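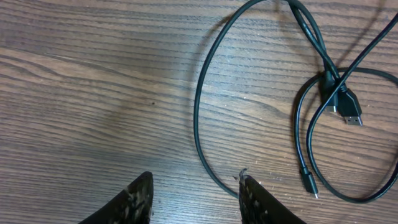
*Wrist camera view, cable handling station: black cables and connectors on a wooden tabletop, with the two gripper fingers at the bottom.*

# Planning an equipment budget for a cable handling station

This guide is for program leads at Stullura who intend to request funds for a robot arm station in the next planning round. It covers stations that pick up, sort or plug in cables. Requests are due in October and are reviewed by Sowmya Kandasamy in the equipment office.

## 1. Describe the work before the machine

Write one page on the task. List every cable type the arm will handle, the connectors on each end and the surface they will rest on. A USB-style plug with a wide housing and a small slim connector call for different grips, and the supplier will need to know about both. State whether cables will arrive loose or in a tray. Loose cable crosses over itself, and a station quoted for trayed parts may not be suitable.

## 2. Separate purchase costs from running costs

The request form has two sections, and items entered in the wrong one are the most common cause of delay.

**Purchase costs**

- arm, controller and mounting plate
- gripper body and first set of fingers
- wrist camera, bracket and cable
- work table and lighting
- freight, installation and operator training

**Running costs**

- replacement fingers and grip material
- sample cables for testing
- software licences and support
- annual safety inspection

Fingers belong under running costs after the first set. Contact surfaces scuff and fray with use, and a station with ragged grip material should not be left in service while an order is approved. Keep 2 spare sets on the shelf at all times.

## 3. Obtain comparable quotes

Send the same one-page task description to each supplier. Lilenent and Valta both quote for complete stations; Thevar supplies grippers and cameras only, so the cost of an arm must be added before the totals are compared. Ask each supplier to state:

1. the price of one replacement finger set
2. the delivery time for that set
3. whether the camera can be replaced separately from the gripper
4. what the warranty excludes

Wear parts are excluded from most warranties. If a quote does not mention them, ask for the exclusion in writing.

## 4. Set the allocation

As a starting point, allow 65 per cent of the total for the arm, controller and gripper, and 17 per cent for the camera, table and lighting. The remainder covers freight, installation and training. These shares apply to purchase costs only – running costs are budgeted by year.

## 5. Allow for the table

Applicants often leave the work surface until last. Dark cable on a strongly grained wooden top can be harder to pick out in camera images than the same cable on a plain, pale mat. Request a trial of both before ordering. A mat is a minor expense and may be charged to running costs.

## 6. Submit the request

Attach the task description, all quotes and a floor plan showing power outlets. Gopinath Chettiar checks floor plans and will arrange a site visit if the station is to share a room. Allow around 21 working days for a decision. Orders placed before approval cannot be reimbursed.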